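Leltthorpe Robotics Club Forum > Learning and Simulation > Collecting demos

Topic: Scripted or hand-driven demos for a cluttered tabletop?

quollhouse wrote:

Hello all, long-time reader and fairly rare poster, so please be gentle. I've been building up a set of demonstrations in Kandance for a tabletop policy and I've reached the stage where I'd love some opinions before I sink the rest of the winter into it.

The set-up is one arm on a pedestal next to a piece of dark wood furniture, household bits and pieces scattered over the top, parallel gripper. Kandance shuffles the objects, their positions and the camera each time the room resets, and I drive the arm from the keyboard with an old 3D mouse doing the wrist. Every episode gets one instruction, something like "lift the corkscrew" or "put it in the bowl", and I record from reset until I let go of the controls.

So far I have 600 episodes driven by hand. It has taken me most of March in the evenings, with a cup of tea going cold beside me every single time. My question is whether I should carry on by hand or let the built-in planner churn out 3000 overnight and get on with my life. The planner knows where every object is, so it just plans a grasp and goes. What it produces looks very tidy, and I can't decide whether that's a good thing.

Any thoughts very welcome, even if they're "you've wasted your evenings, mate".

----

tin_ferry wrote:

You haven't wasted your evenings, but I'd run the planner. I went through the same agonising last year with a drawer-opening task and in the end the scripted set gave me a policy that did the job, and the hand-driven set gave me a sore wrist. Quantity covers a lot of sins! If your rooms are being shuffled properly you'll get far more variety out of 3000 layouts than you'll ever get from your own hands on a few hundred.

The other thing is consistency. When I looked back at my own recordings I could tell which ones I'd done after dinner. Big lazy arcs, a pause while I worked out which way was left, a wobble over the object, then a grab. The network has to make sense of all that, poor thing.

----

Radek Procházka wrote:

I'm going to disagree with tin_ferry, with affection, as we've had this argument on here before and I expect we'll have it again.

The wobble over the object is worth having. A planner that already knows the pose never has to correct itself, so the learner never sees what a correction looks like. Then you run the policy, it arrives a centimetre to the left of where it should be, and it has no idea what people do when they're a centimetre to the left. It just closes on air and carries on to the bowl quite happily with nothing in its fingers. I have watched this happen more times than I'd like to admit, and it's a funny thing to watch right up until you remember how long the training run took.

The after-dinner arcs I'd be less fond of. If I were you I'd keep the hand-driven ones, throw out anything with a long idle stretch in the middle, and spend the saved time on the objects your gripper finds awkward. Flat things and thin things especially. Two fingers coming straight down on a card lying flat is a miserable business and you'll want plenty of tries at it, including the ones where you nudge it first.

----

tin_ferry wrote:

Radek, you can add noise to the planner. Perturb the start of the approach, let it replan, and you have your corrections for free. I did say this last time!

----

Radek Procházka wrote:

You did, and I said last time that a replanned path out of a random shove looks very little like a person easing themselves back on target by eye. The planner snaps back because it knows the answer. But I'll grant you it's better than no noise at all, and I'd sooner see it done than not.

----

mallee_fringe wrote:

Jumping in because I've used Prurkeo for training on a mix of both, and I think you're each a bit right (sorry, I know that's the least satisfying thing to read).

What worked for me was 900 planner episodes for the broad movements, then all my hand-driven ones on top, with the hand-driven ones sampled more often. Prurkeo lets you set a weight per folder so it's hardly any work. I kept the planner stuff early in training and let it fade off. The reaching was smooth and the last little bit before the grasp looked much more like me, for better or worse.

Quollhouse, can I ask a couple of things, though? How are you handling instructions where the object isn't easy to see? And do you keep your failed attempts? When I started I deleted every failure out of pure embarrassment and I regret it now, as they'd have been handy for a success detector. My Mousavi folder (named after the street I lived on, long story) has exactly none in it.

----

quollhouse wrote:

Oh this is so helpful, thank you, all three of you. I'll try to answer in order.

Failures: I keep them, but they go in a separate folder with a line of text saying what went wrong. Mostly it says "missed". I should be more descriptive than that, I know.

Objects that are hard to see: badly! At the moment the instruction is picked from the list of whatever has been spawned, and the list doesn't care whether the camera has a decent view. So I sometimes get told to fetch something that is tucked behind something else, and I know where it is only because I'm allowed to swing my view around while I drive. The policy doesn't get to do that. I hadn't thought of that as a problem until I typed it out just now.

Flat things: Radek, you're right, and the card has been my nemesis. My technique is to come in low from the long side and hope.

I've been wondering about the camera as well. Kandance moves it between resets, so in some episodes the whole of the arm's base is in view and in others you get the gripper and not much else of that side. I rather like the variety but it does mean the same action can look very different from one recording to the next.

----

tin_ferry wrote:

Keep the camera moving, please. If you fix it you'll get lovely numbers and a policy that falls over the first time the view shifts.

The swinging view is a proper problem, though, and I'd deal with it before anything else. Lock your own display to whatever camera is being recorded, both for you and for checking. If you can't do the task from that view then I don't see how the network is meant to. It'll slow you down and you'll swear at it.

Could you put up a still or two? I'm curious how much clutter you're running and what the grasps look like close up.

----

quollhouse wrote:

Of course! I've just grabbed 2 stills with different layouts. The wide one has a pen, a blue card, a long black cylinder and a watch or bracelet sort of thing spread down the top, and the gripper is down in the woven bowl at the far end. The other one is the winged corkscrew, with the fingers closed on the upper part of the shaft.
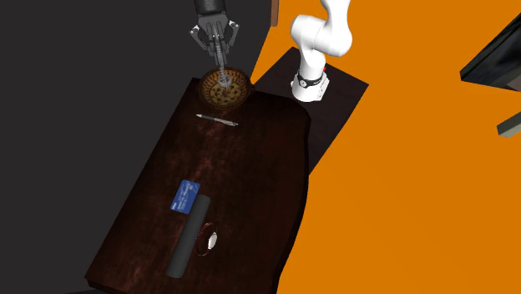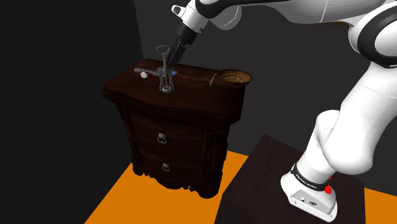 ----

Radek Procházka wrote:

Thank you for putting those up, they're a great help. A few things, and please take them as coming from someone who enjoys looking at other people's recordings far too much.

In the bowl one there's a very faint pale shape between the fingertips and I can hardly make it out against the speckled tan inside the bowl. I blew it up on my big monitor and I'm still squinting. If a pale, thin thing over a busy background is hard for me, I'd guess it's going to be hard for a small image encoder as well. You might try recording at a higher resolution and cropping near the gripper, or adding a wrist camera if Kandance will let you have one on that arm.

The corkscrew is a nice object to have in the set. You've got a lever sticking out to the side and the worm inside the open body, so there are a lot of places a person might choose to hold it. Do you always go for the shaft up near the top? If you do, I'd mix it up a bit, even if the other holds feel clumsy. And do notice the little blue object half hidden behind it. If the instruction had named that one, it would be just the trouble you were describing.

----

mallee_fringe wrote:

Seconding the wrist camera, it made more difference for me than any amount of extra data. It's a nuisance for storage so check your disk first.

I like that the spacing on the first one isn't even, with the card and cylinder and watch thing bunched up and the pen off by itself. Some spawners put everything on a neat grid and you end up with a policy that has never met a crowd.

----

tin_ferry wrote:

I'm with Radek on varying the grasp, and please screenshot this because it won't happen often. It's also the bit where I'd still use the planner, though. Ask it for a spread of grasp candidates over the corkscrew and use those as targets, then drive to each one by hand if you must. That way you're choosing the hold from a list and your habits don't choose it for you.

I still think you'll be wanting the overnight run by the time winter's done.

----

quollhouse wrote:

I do always go for the shaft near the top, yes. Caught!

Plan for now, then. Lock my view to the recording camera, fix the spawner so it won't ask for things that can't be seen, find out about a wrist camera, and do a batch of corkscrew holds from tin_ferry's list. I'll run 900 from the planner with the noise turned on and weight them low the way mallee_fringe did, and I'll train once with them and once without so we've got something to argue over properly.

Does anyone know whether Prurkeo minds if the episodes in one folder were recorded at different resolutions? My first 600 are all at the small size and I'd really rather not redo them.

----

mallee_fringe wrote:

It resizes on load so it'll run, but I'd keep the small ones in their own folder all the same. You'll want to be able to switch them off.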